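**Cahier d'atelier, textile / tenue des mailles**
Dim. 2 juillet

Suite des essais de pose sur dossier arrondi. Question de départ, restée ouverte depuis la note d'Eyerusalem Alemayehu : à quel moment une maille épaisse posée à cheval sur un dossier se marque-t-elle, et où. Protocole Ullesine inchangé : pose à la main, aucun lissage, relevé visuel, reprise, seconde pose. 3 poses par pièce, sauf indication contraire.

Pièce : tricot blanc cassé, référence interne Magalhães 7. Composition non vérifiée, étiquette à relire. Pas de lavage entre les poses. 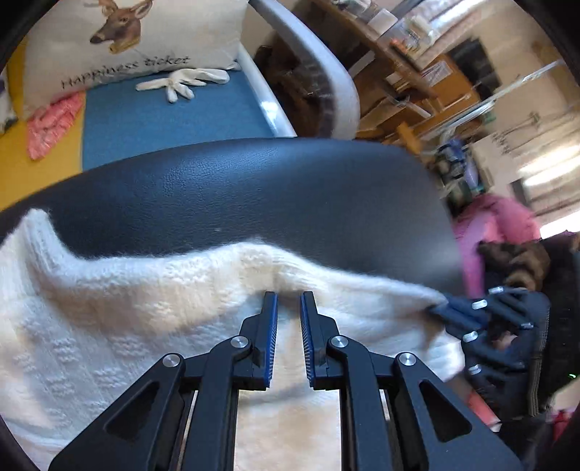
Le bord-côte reste le point faible de toutes les pièces de la série. Il est plus dense que le corps, il garde la mémoire du pli et il entraîne le reste. Sur la Magalhães 7, il ne suit pas l'arrondi du dossier : il ondule, remonte par endroits, et le coin gauche se relève en pointe repliée. À noter comme défaut de pose, type B. Les petits motifs en relief, côté gauche, restent lisibles ; je ne les compte pas comme zone marquée.

Support : fauteuil noir, aspect cuir, surface grainée. Coefficient de glissement non mesuré. Le tableau Genus donne une valeur pour le coton gratté sur simili, inutilisable ici (maille trop ouverte, masse différente). À refaire avec le dynamomètre quand il sera revenu d'étalonnage.

Observations, pose 1 :

- glissement vers l'avant au lâcher, faible, non chiffré ;
- bord-côte instable, voir ci-dessus ;
- peluchage de surface présent dès le départ, donc à exclure du bilan.

Pose 2 annulée, pièce reprise trop tôt (ma faute). Remplacée par une pose 2 bis, mêmes conditions.
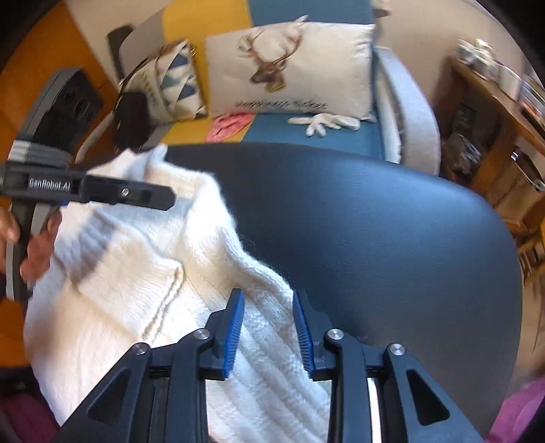
Pour la cotation des plis, je propose d'abandonner l'échelle Cesosis, trop fine pour des mailles de cette épaisseur. Deux niveaux suffisent : ombré ou franc. Le pli en haut à gauche du pull passe en « ombré ». La couture en relief qui descend en diagonale ne doit pas être cotée comme un pli ; l'erreur a été faite sur deux fiches antérieures, à corriger. Les côtes verticales servent de repère pour évaluer le vrillage, à condition de toujours partir de la même colonne.

Seuil de charge maintenu à 2 000 g pour les pièces lestées. La Magalhães 7 n'est pas concernée, essai à vide seulement.

À faire :

- relire l'étiquette de composition ;
- corriger les deux fiches (couture cotée comme pli) ;
- peser la pièce avant toute nouvelle pose ;
- demander à Eyerusalem si le type B couvre aussi les coins relevés ou seulement les ondulations ;
- pose 3 à programmer, même fauteuil, même orientation.

Comparaison avec support plat repoussée à août.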